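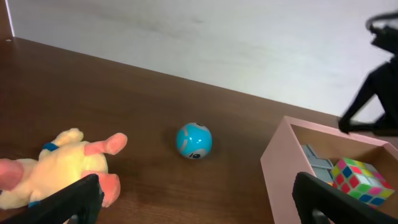
Wednesday, a.m.

Budget for the two-arm table has to go to Roswitha before lunch, so I'm putting the numbers down here first.

Finger pads. The black ones are fine on the plush toy and on the cube. The ball is the hard one: smooth and round, with very little for a flat pad to hold. Rattana wants softer pads. Quote from Brarer is 412 for a set, both arms. Nakpan sells a cheaper sheet we would cut ourselves, but I don't want to spend another day with a knife and glue. Going with Brarer.

Spare gripper. Plitetti quoted 1,425, lead time 6 weeks. Salamatu asked if we could share the spare with the other bench. We could, but then neither bench really has one. Keeping it on the list as ours — she can put in for her own in the next round.

Wrist cameras. 480 each from Munident. Not buying now. The ones we have do the job, and the view between the fingers is good enough for picking things out on the table. Charoen O. disagrees, wants one on the shelf in case a cable goes. A cable is not 480. Asked him to price cables by themselves.

Objects. Toys come out of petty cash, no need for a line. If we get more boxes, same pink kind, so the sort runs stay comparable. No more glossy balls until the pads are in.

Table. Leave it. Charoen I. brought up a matte top again because of the shine off the wood. I'd like to try moving the lights before paying for anything.

Total to ask for: pads 412 + gripper 1,425 = 1,837, before shipping. Brarer's quote leaves shipping out. Plitetti's doesn't say, need to call.

10:40 — Called Plitetti. Shipping is extra, and they want the mounting pattern in writing before they confirm the 6 weeks. Rattana has the drawing and will send it today.

Still open: cable price (Charoen O.), whether the pads need new screws or take the old ones.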